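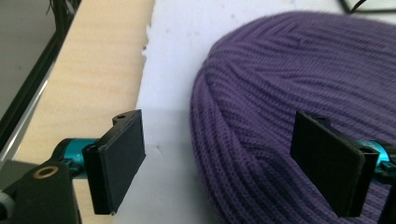 4 min read · 2000 words

3.2 Fiber loss from knitted goods

Knitted headwear sheds more in its first few washes than later on, and most earlier work stops at the tenth cycle. We followed 36 acrylic beanies from two suppliers, Retilo and Starkodow, through 50 domestic wash cycles at the Skestberg laboratory. Both suppliers used the same yarn weight. Retilo brushes the inside of the hat and Starkodow does not.

Wash water was passed through a steel mesh and the catch was dried overnight before weighing. Jinlong Dong counted fibers under the microscope for a subset of the filters. The highest single count was 3170, from a brushed hat on its second cycle. Counts for unbrushed hats fell sooner and stayed low, apart from a small rise near the end that we cannot explain from yarn data alone.
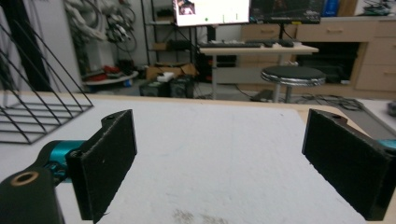 Figure 4. Table with pale covering sheet. A smudge is visible near the bottom center.

Drying method had less effect than brushing. Line-dried hats kept their shape better, but their later fiber loss was close to that of the tumble-dried group. Yulan Dai repeated the weighing for both groups using the Ding correction for humidity, and the order of the results did not change.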